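4.2 Portable oxygen and time away from home

Earlier papers claim that smaller oxygen units get people out of the house more. We are not convinced. The Lalach survey, which is cited most often, asked users to recall their outings over 7 months, and few of us could do that well. The Seltemier group used diaries, but only 3 of its 7 sites returned them complete.

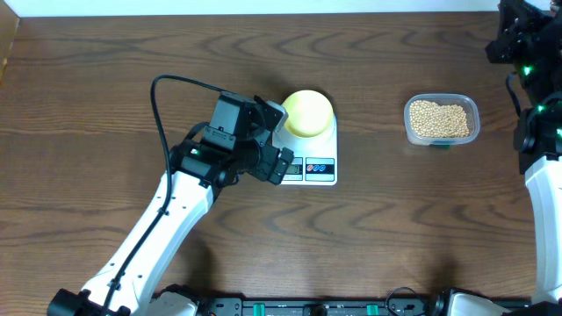
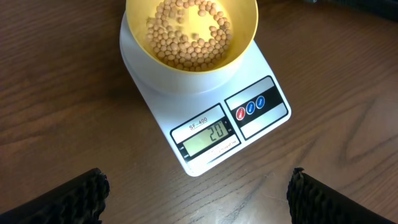
Figure 3. Kitchen scale with a yellow bowl on a wooden tabletop, two views.

Weight is usually given as the reason a unit stays at home. Varnell put the cutoff at 2000 grams, a number that looks more like a round guess than a finding. In our interviews, users spoke far more often about battery worry, stairs, and being stared at in stores. Several had gone back to a wheeled cart that was heavier than the unit they left behind, and said they went out more with it. The Politis review leaves such cases out as "nonstandard use." We see no good grounds for that, and doing so makes the link between weight and outings look stronger than it is.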